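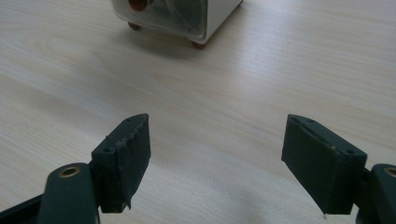 Skarkia Wood Shop

Help wanted - table finisher, part time to start, more hours after January if it works out for both of us. Writing this between coats so bear with me.

What we do. Tabletops. Pale ones mostly, light beige wood, wavy grain, a soft sheen across the middle when the light comes in low. Cafes buy them, a couple of schools, people with kids who want a table they can wipe down. We also take old ones back and redo the surface. Right now there's an order on the books for 200 tops for the Onditz canteens and we are behind. Not terribly behind. Behind enough.

The job:

Sanding, by hand and with the orbital. Going with the grain, even when it wanders off on a diagonal, which ours likes to do. Dusting off. Wiping on finish, thin, wiping off the extra, leaving it alone. Leaving it alone is the part people are bad at. Then sanding again, lighter, and another coat. 2 coats on everything for Onditz, more on the house line if the top drinks it up.

Checking. You get down low and look across the top toward a window. Swirl marks, dull patches, drips on the underside edge - they all show from down there and they don't show from standing. If you find one you fix it or you chalk it and tell someone. Please don't hope.

Also: wrapping finished tops in blankets, loading the van, sweeping, emptying the dust bags, taking oily rags to the metal can with the lid. Everyone sweeps. Rags go in the can every time, no exceptions, this is the one thing I will be short with you about.

Who we want. Someone patient. Experience is nice but we've trained people from zero and some of them were better for it. Floor work, auto paint, nails, cake icing, anything where you had to get a surface even and then keep your hands off. You need to lift one end of a heavy top with somebody on the other end. You'll be on your feet most of the shift. Dust and finish smell, we have extraction and give you a proper mask, but if you have asthma think about it first and ask us questions, we'll be straight with you.

Don't need a degree. Don't need your own tools. Do need closed shoes and hair tied back. No rings or bracelets at the bench, they scratch and then the whole top goes back to the start.

Where. The back half of the old Mridha building, 4000 square feet, freight door on the alley side. Bus stops at the corner. Bike rack inside. It's cold first thing in the winter untill the heaters catch up so wear layers.

Hours. Mornings, early start, done by lunch. Four shifts a week for now. We can move things around for school pickup or classes if you tell us up front.

Pay. Trial week is paid, $300 flat, and after that we settle an hourly rate depending on what you can already do. Paid every other week. You get first pick of the seconds at cost - there's a few nice ones with a small ding in the corner, nothing you'd notice with a plant on it.

Covid stuff. Masks on all day, which at a sanding bench you'd be doing anyway. Benches are spaced out, one person per bench, freight door open whenever the weather lets us. If you feel sick stay home, you won't lose the job over it.

To apply, come by the freight door any morning and ask for a form, or leave a note in the box with a phone number we can read. A few lines on what you've done with your hands is plenty, skip the cover letter. If you've finished a table or a shelf or a door yourself bring a photo, even if it came out bad. Tell me what you'd do diffrent.

We'd also take one person just for the loading, two afternoons, no finishing. Write LOADING on your note so it goes in the right pile.

Taking names until both spots are filled, then this comes down.

Filed under: Jobs - Trades & Workshop
Posted Oct 20, 2020 by Skarkia Wood Shop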